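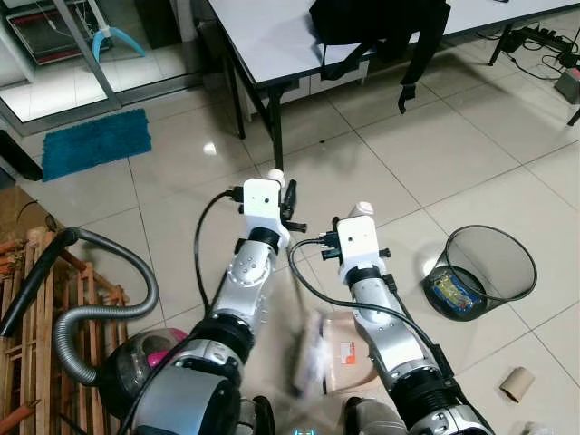 Tidying episodes pass 1,000? Not yet, but the apartment recordings are going well

Since the last newsletter the Pillatitz team has worked on one task family only: picking up small things from a floor and putting them where they belong. We now have 1,172 accepted episodes. The goal for September is 3,000, so we are a little behind the plan, but the pace is better than in spring.

An episode is one complete attempt, guided by an operator from start to finish. The model, which we call Vitden, learns only from these attempts, and for this reason we care much about how they differ from each other. Before each one we change at least two things in the room. A wastebasket stands or lies on its side. A bag moves closer to the table. Clothes and cables stay where people normally leave them.
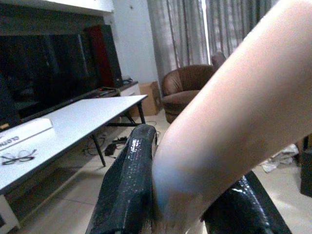
We also rejected 117 episodes in the last round. Most of them had a long pause in the middle, where the operator was thinking what to do next. The model copies such pauses very faithfully – we saw this in the first tests and did not enjoy it. Stellan Tangen has now written a short guide for operators, with the rule that a pause longer than a few seconds means to stop and begin again.

Shiny floor tiles are still a difficulty. Reflections change with the daylight, so we ask every operator to record both in the morning and in the late afternoon, also if the task is the same.

The next batch will be recorded with the Caron settings, where the wrist cameras and the head camera are saved with one common clock. If you want to review episodes, please write to Stellan. One set has 26 of them and takes less than an hour.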